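Home | The Trail | Photo Library | Work With Us

Wanted: people to walk, photograph and write up the Porano shore this season

Hi there! I run the Porano Shore Guide, a website for people who want to wander along the coast between Sosa and Flestum without buying four different maps, and I need help. The site started as a folder of my own vacation pictures and a couple of bus timetables I'd typed up for my cousins. It now has 1,472 photographs on it, far too many of them taken from the same bench in Sosa (I like that bench), and there are whole bays where I have one blurry shot and a note to myself that says "go back."

So I'm looking for a small group of contributors to go back for me. It's paid, though nobody is going to buy a boat with it. Read on if you like walking and don't mind sand in your lunch.

What the job is

The shore is split into sections, and each contributor takes one. You walk it, ideally more than once and at different tides, and you send me photographs plus a written page. The page is the part I care about most. I can always find a pretty picture of a beach. What I can't find is somebody who'll tell me whether the steps down to the cove have a handrail, if the café at the top takes cards, and whether that parking lot on the old map is still a parking lot.

These are the sections still open:

Sosa harbor to the lighthouse road. Easy walking, mostly paved, lots of places to eat. Please, no more pictures from the bench.

The lighthouse road to Noltolora. Cliff path, some steep bits, wonderful in wind if you're the type. There's a spring halfway along that I've been told is drinkable and also told is not, and I'd like that settled with the town office before we print another word about it.

Noltolora village and the two beaches below it. This one suits a family. You'd be looking at restrooms, shade, lifeguard hours, stroller access, all the stuff I skipped because I was on my own when I did it.

The salt marshes east of Noltolora. Flat, muddy, full of birds. You need to be comfortable reading a tide table and turning around when it tells you to.

Flestum and the ferry landing. Small section, but the ferry schedule changes with the season and the page needs somebody who'll keep an eye on it.

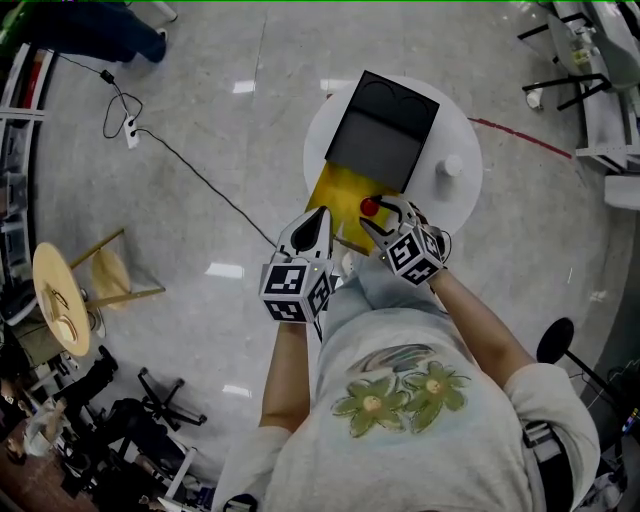 If you want a section that isn't on the list, ask anyway. People drop out, and I'd be glad to have a second name penciled in for the popular ones.

What you'd send me

For each section I need 90 photographs to choose from. I know that sounds like a lot, but you'll shoot that many before noon on a clear day, and I only publish a fraction. A phone is fine as long as you send the full-size files and not the squashed ones your messaging app makes. I'd like a mix: the wide views, sure, but also the path surface, the signs, the bus stop, the bakery window, and whatever the weather was doing. Gray days are welcome! Half our visitors get a gray day and they deserve to know what it looks like.

The written page should run to 2,000 words at the very most. Write it the way you'd tell a friend who's coming to stay. I'll fix commas. I won't fix facts, so if you didn't go down to the little chapel, say you didn't go and I'll send somebody else or go myself.

Please don't use filters, don't swap in a better sky, and don't send anything you took on private land without asking the owner first. We had one very cross letter about a walled garden and I would rather not get another.

Who I'm looking for

You don't have to be a photographer or a writer by trade. Our best page so far (the Sosa fish market one, have a look) came from a retired bus driver who had never published a word and was cranky about it the entire time. You do need to be able to get to the shore on your own, or at least to Sosa, where the train comes in. Buses along the coast are decent in summer and pretty bad in winter. There's no Sunday service past Noltolora at all, so plan around that.

You should be over 18, steady on your feet for whichever section you pick, and okay with being edited. If you speak the local dialect even a little, tell me, because I have a list of place names spelled three different ways and I'm losing my mind.

If you use a wheelchair or walk with a stick, I'd especially love to hear from you about the Sosa and Flestum sections. The access notes on those pages were written by me, from memory, and it shows.

Pay and expenses

It's a flat fee per section, half when you start and half when the page goes up. I'll send you the current amounts when you write, along with the one-page agreement. Train and bus fares on top, with receipts. I can also cover up to 100 a section for lodging if you're coming from out of the area, and the hostel in Noltolora gives our people the off-season rate all year (ask at the desk, they have a list).

You keep the copyright in your pictures. The site gets permission to show them, with your name underneath, and to use them in the free printed leaflet. If anybody wants to buy one I just pass on their email and stay out of it.

When

I'd like people out on the paths from April, when the cliff section reopens, with everything in by the end of September. You can do your walking in one long week or spread it across the summer. The marsh section is the exception: parts of it close while the birds are nesting, so whoever takes that one should talk to me before booking anything.

How to apply

Send me a message through the contact page with "shore sections" in the subject line. Tell me which section you want, a second choice, and when you could go. Add five photographs of any place at all, and a few paragraphs about a walk you know well. It can be the walk to your grocery store. I don't need a résumé.

I read everything myself, usually late in the evening, so give me a week or two before you nudge me. The list stays open until every section has a name next to it.

Thanks for reading, and bring a hat for the cliff path.

The editor, Porano Shore Guide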